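Rostima forum > Software > Perception and planning
Thread: two-arm planner keeps stalling on cups

kragnarsson
September 13, 2018
Running Trikeo planner 2.68 on a two-arm table setup. Tableware sorting, cups and plates onto a tray. Planner finds a grasp, arm gets to pregrasp, then sits there. 14 seconds sometimes. Then either goes or throws "no valid goal". Worse with a cup on its side near the tray rim.
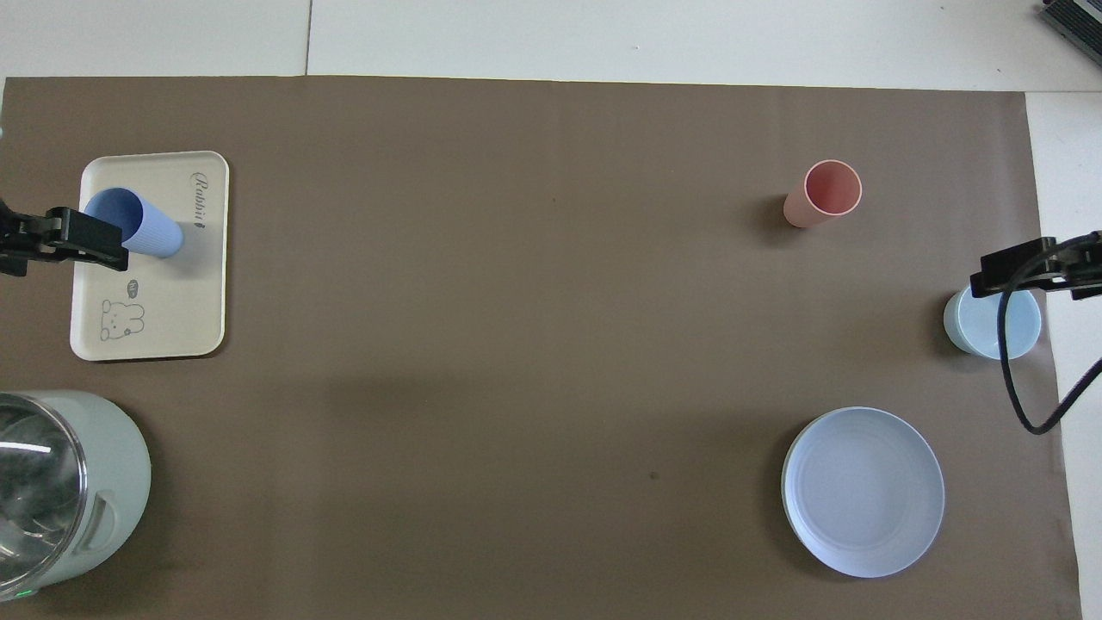
Same object, same start pose, and I get a different grasp every run. Seed is fixed, I checked. Log says 5 candidates, all pass the collision check, then all get rejected at the IK step. Anybody seen this?

pdx_joints
what's your collision padding on the fingers? default is way too fat for anything near a raised edge

kragnarsson
Default. But the collision check passes, thats the weird part.

pdx_joints
passes at the grasp pose. IK step checks again along the approach and uses the padded mesh. two different meshes, dumb but thats how it ships

mosswire
Disagree, I don't think it's padding. If padding was it you'd get the same reject every time. Different grasp every run with a fixed seed smells like perception. Cup pose is jumping. Log the pose for a minute with nothing moving and look at yaw.

pdx_joints
cup is round, yaw is meaningless

mosswire
Yes, and that's the problem. Round cup, estimator picks whatever yaw, planner treats it as real and builds the grasps off it. Half of them end up pointing at the table. Mark the object symmetric in the Enow model file and it goes away.

tbone_ros
or skip all that and do top down grasps only. we did, never looked back

mosswire
Great until one's lying down.

kragnarsson
OK logged it. Yaw is all over the place, position is fine. Set symmetric on the cups, the bowl and the plates. Pot stays as is, the handles matter. Also cut finger padding to 2 mm like pdx said. Test layout for the next runs, fixed camera:
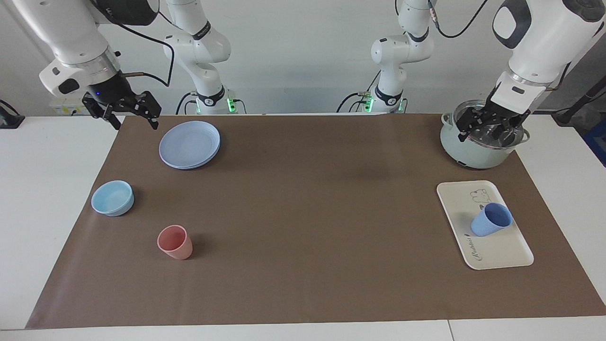 Stall is mostly gone. Still get a wait when both arms want the space over the tray. I think thats the arm lock, it holds the whole shared zone until the other arm is back home. Any way to release earlier?

pdx_joints
told you padding

mosswire
She changed both, you can't claim that.

pdx_joints
kirsten put the padding back and run it again, settle this

kragnarsson
Fine. Padding back to default, symmetric still on: upright cups ok, cup by the rim fails again. Symmetric off, small padding: random grasps again. So both. Happy?

tbone_ros
for the lock, Wanyama branch has release on retreat. zone frees up once the gripper clears the object, no need to go home. not merged since June, some fight over the config format

mosswire
Careful with that branch. It frees the zone on planned position and ignores measured. If your arm lags you can clip the other one. I'd keep the home lock and just move home closer.

tbone_ros
been running it for weeks, zero contact

mosswire
At what speed?

tbone_ros
slow ok. roughly a quarter

kragnarsson
Going to try moving home first, its one line. Will post timings if I get any worth posting. Does the branch need a new model file or can I keep mine?

tbone_ros
keep yours, just rename the zone block, its "shared_zones" now with the s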